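Chapter 5
Load and Recovery in Team Sports

Henrike Nolte

After working through this chapter you should be able to:
define external and internal load and state how each is measured;
calculate session load from a rating of perceived exertion;
explain why two players can complete the same session and carry different loads;
identify the limits of weekly totals as a guide to selection.

Key terms: external load, internal load, session load, monotony, recovery interval

5.1 The problem of the second half of the season

A squad that trains well in January does not always play well in spring. Coaches have tended to explain the decline by reference to attitude or to luck with injuries. Both may contribute, but neither can be planned for. The quantity that can be planned for is load, and most of this chapter is concerned with how it is defined, recorded and spread across the week.

Consider the case of Gebremichael, a midfielder at a semi-professional club, Asis. He returned from a hamstring strain and was judged fit on the strength of a straight-line sprint test. He completed 3 full sessions with the squad, played the whole of the next match and was injured again in the one after it. The medical record was in order. The training record listed the sessions he had attended and their duration, and nothing else. It was therefore impossible to say how much high-speed running he had done since his return, or how that compared with his work before the strain. We return to this case in section 5.4.

5.2 External and internal load

External load is the work performed. It is expressed in units that do not depend on the player: metres covered, number of accelerations, kilograms lifted, minutes played. Internal load is the response of the player to that work. It is usually estimated from heart rate or from the player's own rating of effort.

The distinction matters because the two do not move together. A fixed running drill produces a lower internal load in a well-trained player than in one who has missed a month. Heat, poor sleep and travel raise the internal load of the same drill – sometimes by a large margin. A record that contains only one kind of load cannot show this.
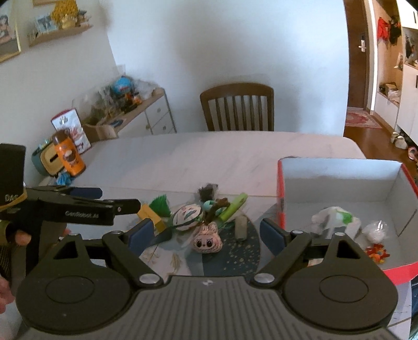

Photo: H. Nolte

5.3 Calculating session load

The simplest measure of internal load multiplies the duration of a session in minutes by the rating of perceived exertion, on a scale from 0 to 10. The result is given in arbitrary units (AU). A session of 82 minutes rated 3 gives a session load of 246 AU. The rating should be collected from each player separately and out of hearing of the others.

Session loads are added to give a weekly total. In the worked example at the end of this section, a defender at Famamine records a weekly total of 1570 AU over 5 sessions. The mean session load is 314 AU. The mean alone is of limited use, as it conceals the order in which hard and easy days fall. A week in which every session is close to the mean is described as monotonous, and should be treated with more caution than a varied week with the same total.

Two errors are common in practice. The first is to record the planned duration of the session in place of the actual one. The second is to leave matches out of the weekly total – a match is a session, and normally the heaviest of the week.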